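Notebook, bench 2 -- 07/05/2021
Hand on the desk lamp, and what the handling rules do and don't cover 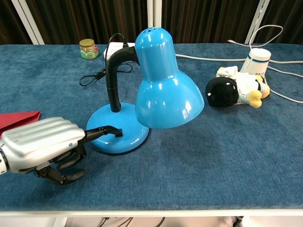 Lamp task, one finger on the base. Cord still coiled on the fabric to the left of the neck.

Started the day meaning to finish the lamp task and ended up rereading the Binlow bench rules for most of the morning. Writing this down while I'm still annoyed, so whoever picks up the sheet next knows which lines I trust.

The rules as they stand came over from the Menness bench with the names changed. You can tell. They talk about "the fence," and we don't have one. They say the operator stands "behind the yellow line," and there's no line on our floor either. Someone signed this off for our room and I'd like to know if they walked in first.

Rule on contact force. Limit is 5 newtons at the fingertip on any household object. Fine as a number, but it was picked for pinching cups. With the lamp, one finger goes down on the top of the base and the rest stay curled under. The base is a disc with a shade hanging well out to one side on a gooseneck. Press on the wrong part of the rim and I'd expect the whole thing to tip well under the limit. So the number protects the finger, maybe the paint, and says nothing about the lamp going over. I'd want a second line about where on the object you may push. Tried to write one and it came out a page long, so not today.

Rule on clearing the table. "Remove all items not part of the task." Nobody on this bench follows it and I don't think we should pretend. The Pandey task list asks for clutter -- plush penguin thing, jar, white container, power strip at the back -- and then the safety sheet asks for a bare table. Both are pinned to the same board. My vote is to keep the clutter and change the rule to say what may not be in reach: glass, liquids, anything with an edge. Which would rule out the jar with the gold lid, and it should. I moved it to the shelf after lunch.

Rule on cables. The one I have the most trouble with. Text says cables "should be managed." Managed how? There's a black cord looped next to the lamp and white ones running all over the right half of the table, past the toy and off the edge. Is a coil managed? I asked this in August last year and got told to use my judgment, so here is my judgment: a loop that a curled finger can fit into is a snag, and we have fingers that end in hooks. Proposed wording:

No open cord loops inside the reach of the hand. Cords that belong to the object get taped flat or go off the back. Cords that belong to us don't cross the fabric at all.

The third sentence will be argued over. Good.

Rule on speed. Capped at 200 mm/s near objects. The Totance write-up claims this is "conservative." Compared to what? They give one test, one object, and a table that doesn't say what the hand weighed. I'm keeping the cap since I have nothing better, but I won't repeat that word in our copy.

Rule on the stop button. Has to be in arm's reach of whoever is running. No complaints. Checked before the first run and after lunch, worked both times. Would like the check written in the log with initials. At present there's a tick box and I have seen a whole column of ticks in one pen, same slant, top to bottom.

Log count: the bench log is at over 285 runs on the current sheet. Incident column is blank the whole way down. I don't believe it. I knocked the lamp myself on the second try this morning, left it blank like everyone else, then went back and filled it in. If the column only gets used for breakages it should say breakages. If it's for contact we didn't plan, we have been filling it in wrong from the start and the clean record we keep quoting is worth nothing.

To do
- rewrite cable line, send round
- ask Menness if their fence rule was ever tested or just copied from somewhere else
- tape the lamp cord
- relabel incident column, "unplanned contact, any"
- find out who owns the sheet now

Lamp task itself: got as far as finger on base, small push, base slid on the fabric. Repeated it with the shade turned the other way. Slid again, but it rocked first, and the force reading stayed under the limit the whole time. Putting that with the cable wording when it goes out. Fabric is worn in patches and I don't know if that changes the drag. Try a fresh piece before reading anything into the slide distance.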